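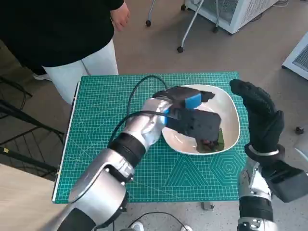 *Sponge in the left hand, leaf still on the plate.*

So, washing up! Our club has two jobs to get ready for the Pritchard Cup and plate cleaning is the one I put my hand up for, mostly as I thought it would be the easy one (ha). The rules say a leaf and some crumbs of food on a plate, two minutes on the clock, and you lose points if the plate leaves the mat.

I've been fiddling with how hard the left hand presses. Too soft and it just strokes the leaf, too hard and the whole plate goes skating off towards the edge. We're on 87 in the settings file now and I'm a bit scared to touch it.
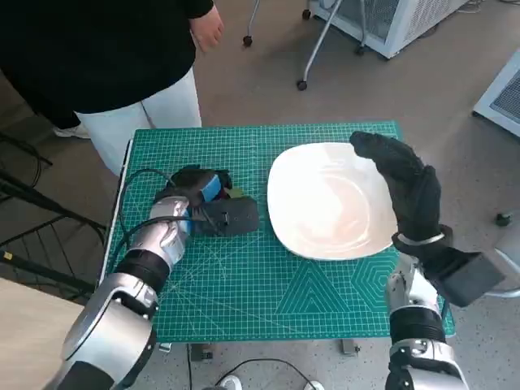

**Brustlow, April**

Plate empty, left hand down at the other side of the mat. The right hand is my next headache, because I want it steadying the rim and all it does so far is hover there looking polite. Evik (our control software, named after a typo) lets you run both arms together, but I haven't got the timing sorted. More on Sunday, if I get a turn before the Pestum lot book the table again.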